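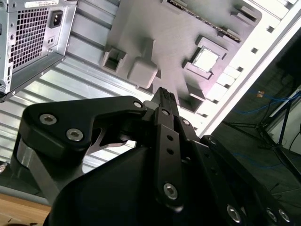 I run the refurb floor at Huvine and I'm looking for 3 bench techs to start in August. We take in used office desktops, test them, swap parts and send them back out, and for the last while we've been moving the dullest bits of that over to robot arms. You'd be working right beside one. On our practice setup the gripper comes in over an open tower, power supply still in its bay, and you're the person who decides what it should try next and when it needs to stop.

What changes for you? Mostly your wrists and your back. I did this job by hand for years and a long shift bent over cases is rough! Now you spend more of the day setting up, watching, and fixing what the arm gets wrong (plenty, some mornings).
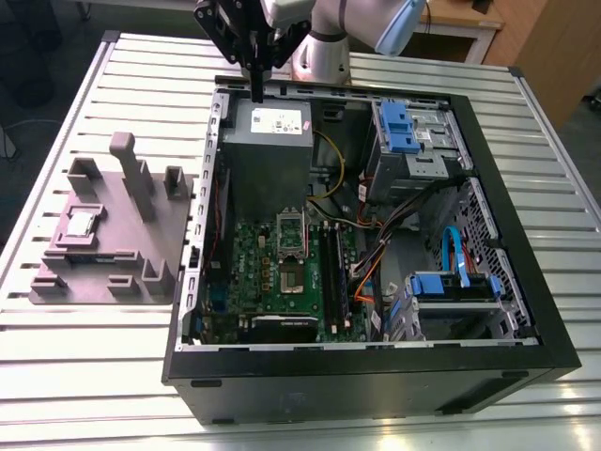 You don't need any robot experience, we'll teach you that. I do want people who are happy inside a PC and patient with small, fussy parts. The processor job is a good example – the chip waits in a square recess on the fixture plate, the socket bracket is flipped open, and getting one into the other cleanly is as delicate as it sounds. If you've bent a pin before and learned from it, great, so have I.

Hours are 26 a week to begin with, across 3 shifts, and the first 20 hours are paid training at our Tanum site with me.
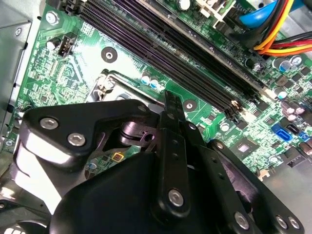 After that you'd be based in Lund, with the odd day at Jotberg when they're short. And before you ask, because everyone here did: no one on the current crew is losing their spot over this. These are new jobs.

Send me a short note about something you've taken apart and put back together. A resume is fine too – I'll read the note first.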